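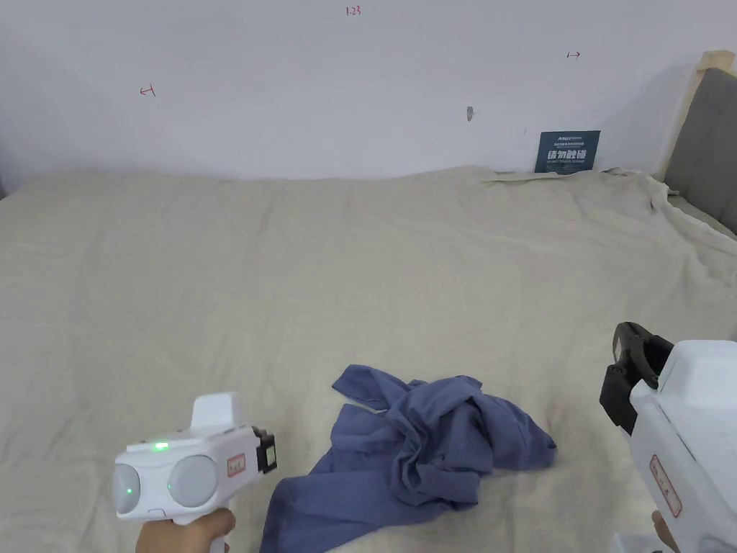
*Slide 1: The bed, the blue thing, the problem.*

**Folding for people who would prefer not to** — notes, keep under 20 minutes

Let slide 1 sit for a bit. Don't say "laundry" yet. Somebody will groan, and that's your cue.

Open with the Buvanetti survey. They asked 3082 customers where clean clothes spend their first night. The most popular answer was "on the bed," followed by "on the bed, but I moved them to sleep." (Pause. If no laugh, move on quickly, they're from accounting.)

Then the confession: I own a dresser. It's a good dresser. It has held a lamp for years.

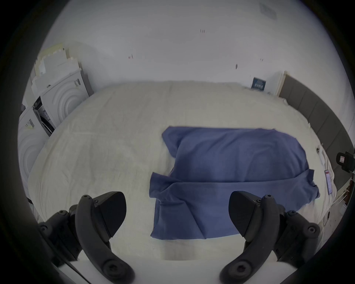 First real point is the surface. Everyone tells you to fold on a table, and most of us have a table with mail on it. A bed is bigger and already there. The drawback is that a bed gives. Push down on a crease and the mattress politely moves out of the way. So smooth sideways, from the middle of the cloth out to the edges, and stop pressing like you're making a pie crust.

Jiahui's argument goes here: pull the sheet tight before you start. She is right and I resent it. Wrinkles below turn into wrinkles on top. Give her credit out loud, she'll be in the second row.

- one garment at a time
- find the top corners first, everything else follows
- the pile can wait, it's had practice

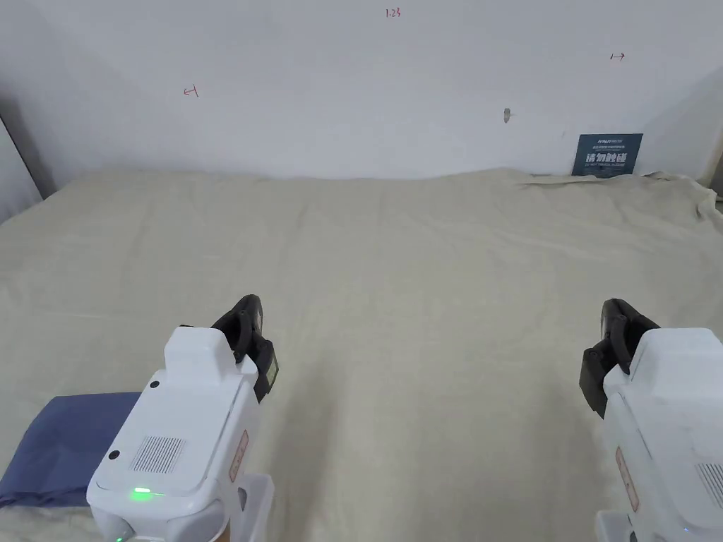
Story about the Teuber folding board. I paid for it, used it twice, and it now lives behind the door. Ask for a show of hands: who has one? Who knows where it is?

Do NOT get into fitted sheets. Last time it ate the Q&A and Razia Memon had to cut my mic. If pressed, say that I roll mine into a ball and shut the closet, and take the next question.

Corners, then. Take a top corner, lift until the cloth starts to hang, and let gravity do some of the work you were planning to do badly. Put it down flat. Fold the long way, then across. Mime this slowly with the spare T-shirt in my bag (PACK THE T-SHIRT).
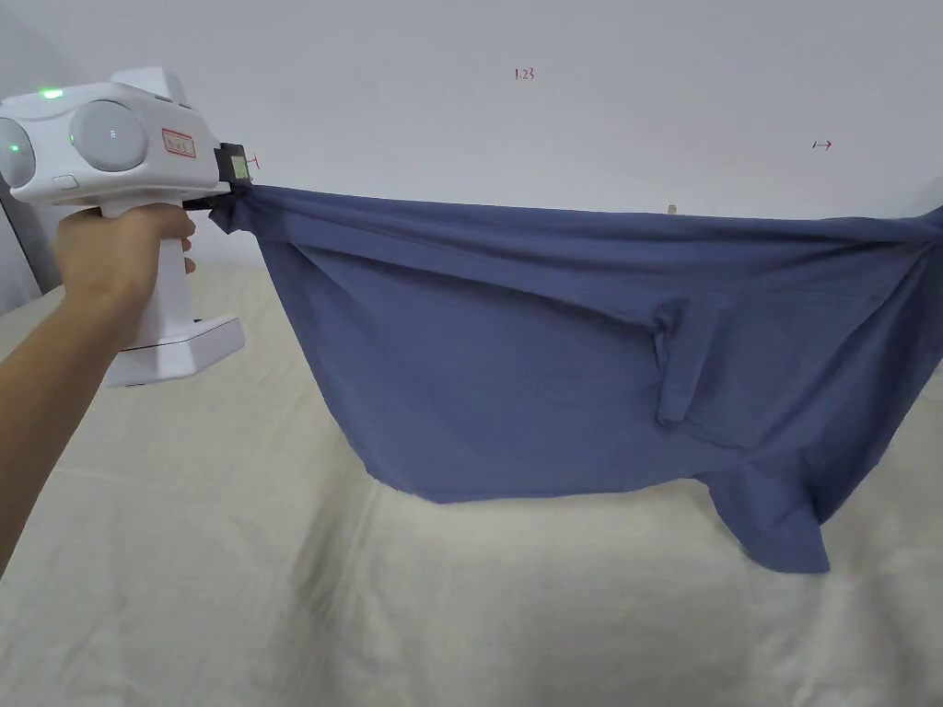 *Slide 4: One corner of the blue cloth, held and bunched at the tip.*

Hold on this slide while I mime. Pinch small. A big handful of cloth becomes a big handful of creases.

Wrap up with the Zuteo drawer trick if there's time, skip if there isn't. Handouts: 500 printed, by the door. Thank Troltari for the coffee.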